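Does the Gravon Trainer Earn Its License Fee?
Project report by Aarne Riihimäki, 22 June 2026
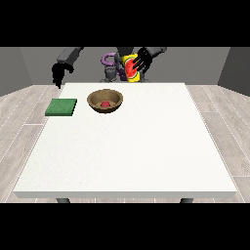 What we were sold
Gravon is a simulation package from Clistammont. The sales page says a student can teach a two-handed robot table chores "in an afternoon." Our lab got a trial license in April, and I took it on as my term project.

What I ran
I used the stock table task with the bowl, the green pad and the yellow can with the watermelon label. I ran 128 trials at default settings, then 16 more with the can moved.

Results
The default trials went well: 80 percent passed by the software's own scoring. I don't trust that number much. The scorer gives a pass as soon as the hand closes on the can – it doesn't check where the can ends up. With the can moved, 8 of 16 passed.

Complaints
The manual covers the bowl task in one paragraph. Changing the grip force meant editing a settings file by hand. Nothing I made in Gravon has been tried on a real arm, so I can't back up the claim that skills "carry straight over."

Recommendation
Don't renew yet. Ask Clistammont for the scoring code first.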